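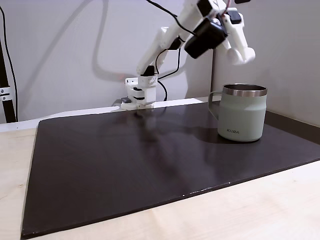 The Pornel arm at its bench, with the mug used in the trials

The Pornel wrist fault was a recurring failure in a small tabletop robot arm used at the Nartey workshop in Pamine. During placing trials the gripper would drop without a command, in most cases while the arm was holding still over the work surface. The fault was traced to the wiring of the wrist servo. It caused no injuries, but it led to changes in how the arm was powered and stopped.

Background

The Pornel is a light arm made of white plastic links and hobby servo motors. It was set up at Nartey to pick up a small white roll and place it in a steel mug. The task was chosen by Irena Sadowski, who ran the trials, as a test of the Clesa control program. Clesa sends each servo a target angle and reads back the angle reached. It had no check on supply voltage at the time of the fault.

The fault

The first drop was logged in August, on run 60 of the series. The wrist fell on to the work surface, stayed there for a moment and then returned to its earlier position. Clesa recorded the run as normal. Further drops followed at uneven intervals, and by run 481 there had been 20. In 6 of these the mug was knocked over.
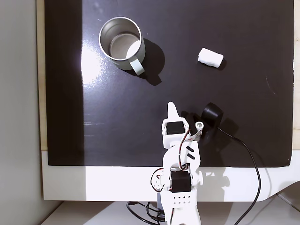
The drops were at first put down to a worn gear in the wrist. The servo was replaced, and the new one behaved in the same way. Sadowski then ran the arm through its full reach with a meter on the supply line, and found that the voltage at the wrist dipped when the arm was stretched well forward and turned to one side. In that position the lead was pulled tight against a bracket. One conductor had broken inside its insulation, and the ends parted under strain. The servo lost power, restarted, and moved back to the last angle it had been sent.

The restart was treated as the more serious part of the fault. A person reaching in to right the mug could have had a hand under the gripper when it moved again. The stop button then in use cut off commands from Clesa but left the servos powered, so it would not have prevented this.

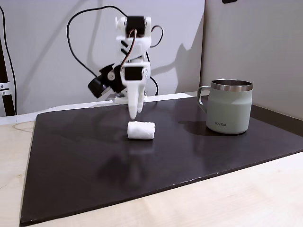 Gripper above the white roll, with the mug to one side

Changes made

The wrist lead was replaced with a longer one and given a slack loop at each joint. The stop button was rewired to cut the servo supply. As the arm goes limp when power is removed, operators were told to keep clear of the space beneath it until it had settled.

Clesa was changed to halt if a servo failed to answer or reported an angle far from its target. After a halt the program waits for the operator to confirm before any joint is moved. The same changes were later made to the second Pornel arm at Nartey, which had shown no drops but had been wired in the same way.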